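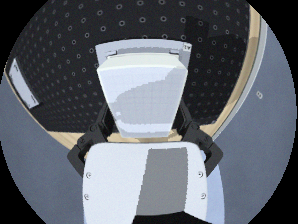

Simulated wrist view, Onditz task board set. White part between the fingers, perforated board behind.

Onditz shared tasks forum > Collection practice > Rendered examples in the February set

zernavow_lab
Members are invited to comment on the proposal to admit rendered examples to the February set. The present total is 1388 examples, of which 341 are rendered. The view posted with this message is typical of the latter.

pliketti
We support the proposal, provided that rendered and recorded examples are kept in separate folders. The stepped shadow edges on the white part should also be noted in the release text.

selvanayagam_data
We do not agree. A learner may come to rely on such edges - our own trial with 40 rendered examples gave poor results on the bench.

zernavow_lab
The concern is noted. Was the shadow setting varied in that trial?

selvanayagam_data
It was not. We would accept a limit of 500 rendered examples if the setting is varied.

pliketti
A limit seems premature to us. The labels on the plates are also hard to read at this size, and we would ask for that to be settled first.

zernavow_lab
Both points will be placed before the Onditz working group.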